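Jarico two-arm kit – talk notes, June meetup
Chaminda Bhuiyan, Prornside

Slot is 20 minutes plus questions. Start straight away, people will still be finding seats. Water first!

Opening. Say hello, say who I am: I look after evaluation at Prornside, I've had the Jarico kit on loan since spring, and nobody is paying me to like it. Then say that I do like it, a lot. Ask for a show of hands – who has ever built a two-arm setup from parts? Leave a pause for the groaning.

What you get. Two jointed arms, two wrist units, grippers, a head camera, the control box, and the recording software. List price for the kit is $2,910. The extended support plan from Sheikh is another $517 a year, and I'd skip it for the first year unless your team is brand new to this. My unit came in two boxes. The packing list was wrong on the screws (extra ones, so no complaint).

Setup story. Keep this short, I always ramble here. First arm took me the whole morning, second one took until coffee. Calibration is a guided routine and it talks you through every joint. Mention the one bad page in the manual, the cable page, where left and right are swapped. Jarico knows and has a corrected PDF.

Everyday stuff on the bench. This is the part I'm excited about. We put it on a plain folding table with the things people really have lying around: bottles, a clear container, a metal bowl with crumpled snack wrappers in it. Clear plastic on a white top is a nasty test for any camera and I love it for that reason. Click to the slide now, and let them look before talking. 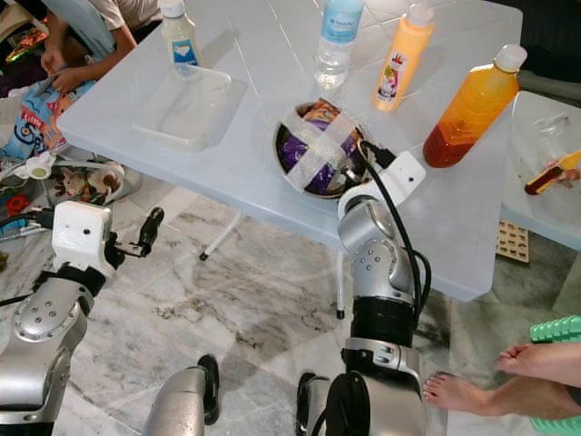
Do you need a fenced-off lab to run the kit?
Jarico's manual asks for a level floor, a clear reach zone for each arm and an emergency stop within a step of the operator, and an ordinary room can meet all three.

Back to me. Talk about tape. Translucent strips across the mouth of a bowl are my favorite little trick, cheap and fast to redo, and they turn a boring reach into a real problem – the arm has to deal with something thin that you can partly see through. Somebody will ask whether I got this from a paper. I got it from wrapping birthday presents.

Numbers slide. We logged 824 attempts across all our table tasks before I wrote this talk. Don't read the chart aloud. Just point at the gap between solid objects and see-through ones, and say that the gap got smaller once we changed the lighting. Over 100 of those attempts were me learning the controls, and I left them in.

What I'd change. Cable routing, number one. The runs along the outside of the arm want more clips, and I'd happily pay for a sleeve. Fan noise in the control box is annoying in a small room. The software saves to a default folder that it forgets after each update – show the workaround, it's one line in the settings file.

Compared with Brorkillow. Be fair! Their kit has nicer grippers and a better carrying case. It also needs its own computer, and I never got the second arm to wake up reliably. If someone from Brorkillow is in the room, invite them to come and show me.

Who should try it. Small teams, teaching labs, anyone who has one big table and a shelf of groceries. Factory people, probably look elsewhere, the payload is too low.

Questions. Repeat each one into the mic. Loan sign-up sheet is by the door, and the settings file is on the last slide – leave that slide up while people pack their things.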